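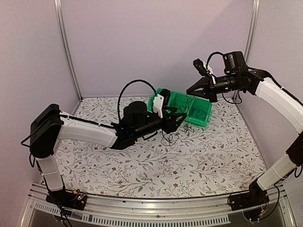 Green compartment bin, back of the bench.

Category: Mining & Resources > Tailings and Legacy Sites

kml_assay
Fokness tailings, February sampling: 9 of the 10 auger holes went below 4 m. Copper grades are low but fairly even. Has Drallden published a reprocessing plan?

V. Plattner
Only a summary. It assumes 3000 tonnes a day, which I doubt. The haul road won't carry it in the wet.

stulo_creek
Road's fine, it was regraded. Water licence is the constraint.

V. Plattner
Regraded to the Jayasinghe turnoff. Past that it's clay.

kml_assay
Licence aside, was acid drainage modelled? I can't find it in the summary.

stulo_creek
Appendix 4. Static tests only, no kinetic columns. I'd call that adequate at this stage.

kml_assay
I wouldn't. Sulphide content varies too much between holes.

Contact moderators | Forum rules | Back to top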